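Group members: Kacper Nowakowski, Annapurna Nadar, Oksana Melnychuk
Supervisor: Rowena Dizon
April 2000

# Sorting the Play Food: A Term at the Rillier Toy Library

Our group wanted a project with real stuff in it, and we got our wish. The Rillier toy library lends out play kitchens and everything that goes with them, and the food had ended up in one enormous mixed tub. We offered to work out a better way to sort it, store it and get it back on the shelf after a loan.

The green pieces gave us the most to talk about, as you'll read further down.

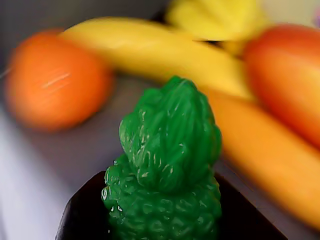
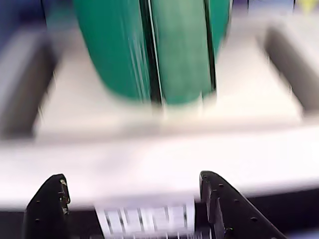
**Why sort play food by colour when it could go by type?**

Small children look for colour first, and so did we once we were in a hurry. Sorting by type sounds sensible until you have to decide whether a tomato lives with the fruit or the vegetables — we lost most of an afternoon to that one.

## What we started with

The full collection came to 389 pieces. Annapurna did the tally twice, and 17 pieces were set aside because they had split seams or sharp edges. The rest was in pretty good shape! Most of it is plastic, with a small wooden set from Vavidwood that the library bought years ago and still lends out constantly.

Some of it we couldn't name. There is a leafy, bumpy green one that Kacper wrote down as a pineapple and Oksana wrote down as an artichoke, and neither of them would budge. We asked the kids at story time and got both answers, plus "dragon egg", so the catalogue now says "green, leafy top" and everybody's happy.

## The three methods

We tried 3 ways of sorting and gave each one two weeks on the shelf.

1. **By type.** Fruit, vegetables, bread, everything else. It looked lovely on paper, but "everything else" was overflowing by the second day.
2. **By meal.** Breakfast, lunch, supper. The kids adored this one and turned it into a restaurant. Putting it away again was hopeless, as an orange can go with any meal you like.
3. **By colour.** Warm colours in one bin, greens in another, white and brown in a third. Pack-up was quicker from the first session, and even the toddlers joined in.

We timed each pack-up with a kitchen timer, starting when the mat was full and stopping when the last lid went on. Colour won every time except once, when somebody had hidden the bananas in the book corner.

## Cleaning

Hard plastic got warm soapy water and a soft toothbrush. The bumpy pieces take ages — all those little grooves — and they need to sit on a towel overnight before they go in a bin with a lid. Wooden pieces were wiped with a damp cloth and never soaked.

## Problems

Our first labels peeled off within a week. Pylyp Fedoruk at the front desk suggested painting a patch of colour straight onto each bin, and it worked so well that we scrapped the labels altogether. We also forgot about pieces with two colours. Our rule now is to go by whichever colour there's more of, and if you can't tell, pick one and move on.

## What we'd do next

We'd love to try the same system on the dress-up clothes, which are in a sorry state. The library has asked us back in June to see whether the colour bins have survived, and we're hoping to bring a proper chart of the pack-up times by then. Kacper still wants the catalogue to say pineapple.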